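The second gripper

I told everyone I would be finished with this by March. I would like it noted that I didn't say which one.

For anyone just joining: the project is a two-armed robot that can put shapes into a shape sorter, a job usually given to people who still eat sand. It lives in an open-fronted gray box at the shared workshop on Whitfield Street, where I rent a bench and a shelf and, judging by how much of my stuff is out there, most of the hallway. The sorter is a slab of blue foam. The red fingers are mine. The dark gripper came with the arm and has never given me any trouble, so I won't be saying much about it.

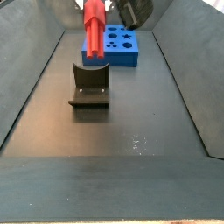
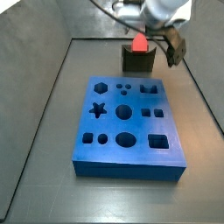 Foam, a black stand, and my free time.

Rosalind Villanueva wrote under the last post that I was solving the wrong half of the problem, and that if the shapes always start from the same stand then the camera has nothing to do and I might as well unplug it. She also wanted to know why I hadn't put a chamfer on the pieces, which would let them find their own way into the holes.

I have been chewing on that for longer than I'd like to admit. On the camera, she's right, up to a point. The stand is a crutch. I made it because my first plan was to pick pieces straight off the floor of the box, and I spent most of the summer watching a robot push a star into a wall very slowly. With a curved cradle the piece sits more or less the same way every time, the arm goes to the same spot every time, and I get to work on the part I care about, which is the insertion. The camera still has to find the foam. Foam slides. I could glue it down, and I've been told so by everybody who has ever walked past my bench.

On the chamfer: no. I tried it on one piece and it felt like letting the kid win at checkers.

Now, the fingers. The factory ones are fine for boxes and cans and anything else with flat sides and some self-respect. Small pieces they tend to spit out sideways. So I drew up three round fingers that hang down in a bunch, printed them in red because red was what was on the spool, and bolted the whole thing under a boxy housing that holds the motor. The first version had no give in it at all and would happily have pressed a hexagon through the foam, the floor and the downstairs neighbor. The second had so much give that it just sort of leaned on things. Version 6 is what's on the arm now. I've stopped drawing pictures of version 7 on the backs of receipts, mostly.

The mounting bracket deserves its own paragraph because it took its own three weeks. The arm has one bolt pattern, the motor housing has another, and the adapter plate I ordered from Durkuvetti turned out to fit neither, though it was beautifully packed. I ended up making an angled bracket in two parts. It's ugly, it's stiff, and I can get a hex key to every screw without taking anything else off. If you build one of these, draw the hex key first and then design the bracket around it.

Software is still Gunard, the little motion planner I wrote last winter and named after a bookcase I misread. It got one real improvement this month, a spiral search. When the fingers feel the piece land on top of the foam and not in the hole, the arm eases off, moves over by a hair and tries again, working outward in a widening curl. It looks exactly like a person trying to plug in a charger in the dark. I had put it off for ages because I thought better calibration would make it unnecessary, and then I calibrated everything better, and it was still necessary.

I did a long run last week with logging on and nobody else in the shop to offer suggestions. I set it for 800 attempts, and it stopped at 372 when the Prolton power supply shut itself down to think about its choices. Of those, 291 went in. The round hole is easy, as you'd expect, since there's no way to have it turned wrong. The star is a menace. It goes in with four points and hangs by the fifth, and the force reading says all is well, and the arm lets go and moves on with its day. I need some kind of second check, maybe a light push after release, but a light push is also how you make a permanent star-shaped bruise next to a star-shaped hole.

The other thing on the list is getting the two arms to share the box politely. At the moment they take turns, by which I mean one of them is parked well out of the way while I hold the stop button. There's a proper way to do it, with both arms in one planning model and each treated as an obstacle by the other. I have the model half written. The cable is the part I can't model, because it goes wherever it wants, and I've retied it so often that I buy zip ties by the tub.

So, still to do: a new power supply, the push test for the star, and rounder edges on the fingertips, which pick up foam crumbs. Rosalind, I'll try one full run with the stand moved to a random spot each time and the camera doing the finding. If it works I'll post the numbers. If it doesn't I'll post about the bracket again.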